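Hexagonal tiling in flooring and walls

Last updated: February

Hexagonal tiling is a way to cover a flat surface with six-sided pieces of the same size, so that no gaps stay between them. It is one of only three patterns that can be made from one kind of regular shape, together with the square and the triangle. In building work it is used for floors, for walls and for garden paths. In shops it is often sold under the name "honeycomb".

Geometry

Each inside angle of a regular hexagon measures 120 degrees, and three of them meet at every corner of the pattern. For this reason the joints never make a long straight line across the room, as they do with square tiles. It gives the floor a lively look, but it makes the cutting at the walls more difficult. Among the three regular patterns, the hexagon has the shortest total length of edges for a given area of cell. In practice, a floor of hexagons needs less grout than a floor of squares, if the tiles have the same area and the joints have the same width.

Materials

Fired clay is the oldest material for this purpose. The small works at Trornberg made red clay hexagons for farm kitchens, and its last price list shows 204 different items, counting the half pieces and the border pieces. Later came cement tiles, which are pressed and not fired, and after them porcelain. The Declercq company sold cement hexagons in gray, cream and yellow. The yellow ones were known to become darker with the years, mostly near windows.

Today the pattern is also printed or pressed on sheets and panels, where the hexagons are only a drawing on the surface. Such panels are quick to put up, but the pattern must be matched with care where two panels meet. 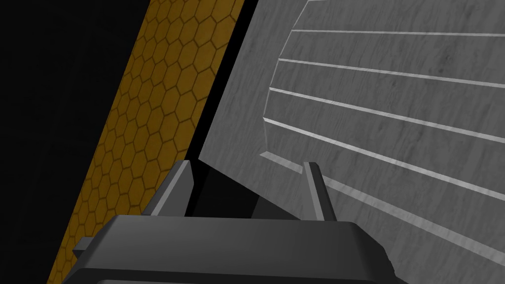 Amber-yellow honeycomb pattern beside a gray wood-grain board (computer rendering).

Laying

The work normally starts from the center line of the room. Tile setter Octavio Cabrera, in his handbook for the Lavent trade school, advises to lay one full row dry before any adhesive is mixed, and to check it from both ends. A small error in the first row grows with each next row, and with hexagons it can not be hidden by moving a joint. Cabrera gives some 800 tiles as a good day's work for two persons with the small size.

At the walls there are two usual solutions. The tiles can be cut straight, or a border of half pieces can be set first. The second way is slower and was common in public buildings.

Notable examples

The entrance hall of the old Dakura post office has a floor of 3000 hexagons in two colors, of which 348 were replaced during the repair. The new pieces are slightly lighter. Man-lok Fu, who wrote a short study of the building, considers that the pattern was chosen by the builder and not by the architect, but the drawings are lost and the question stays open.

Related articles
Cement tile
Grout
Square and triangular tiling
Wood-grain finishes

Contact | Copyright | Back to top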